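Storage and reach in small kitchens - group report, draft 2
Maham Afridi, Stefaniia Zinchenko

**What we looked at**

Where people keep the stuff they cook with, and how far they have to reach for it. We picked this because both of us live in shared housing and both of us have burned a sleeve. Site was the Gasside building, 2 kitchens, one on each floor. Dewulf block was supposed to be the third site but we never got keys.

**Method**

Sat in on cooking on Wednesday evening and wrote down every time somebody reached, bent or walked for an item. Total came to 162 reaches. Sorted them into three zones: next to the stove, on the wall, in a cupboard. Tape measure for distances, the table is in the appendix (Stefaniia has the clean version, mine has soup on it).

Problem: we changed the sheet halfway through. The first version had no column for "moved something else to get at it", so the early numbers for that are missing. Should of piloted it.

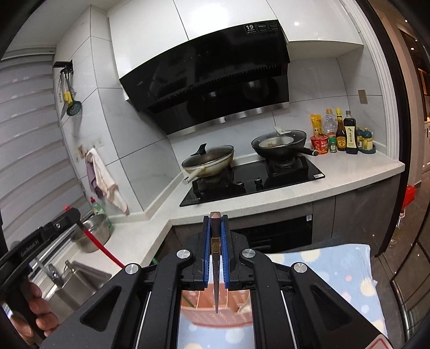 Wall storage was the part we expected to matter most. In the Brolau guide we used for class, anything used daily goes between hip and eye height, and a rack on the wall does that without using up counter. The black rack on the left wall is a decent case, with a slotted spoon, a cleaver and a yellow-handled tool all hanging in the open. The bottles are a different story. Oil, soy sauce and the rest are lined up on the counter to the right of the stove, handy for the right hand, but with a long wok handle pointing the same way. We marked that as a conflict. Same for the spatula sitting on the glass lid, which has to come off before the lid does.

**Findings, short version**

- Next to the stove: most reaches by far, quick, but the most conflicts too
- Wall: fewer reaches, almost no conflicts
- Cupboard: slow. 9 times a door was left open and somebody had to duck

Upper cabinets near the hood got used less than we guessed. People seem to want things at hand once the gas is on.

**What we'd change**

Narrow shelf for bottles, off the counter, away from the handles. A hook or rest for the spatula. Gandlow sells a rail that might fit but we havent checked the tile fixing.

**Still to do**

Redo the conflict counts with the new sheet. Maham to write up the second floor, Stefaniia to fix the references and the page numbers.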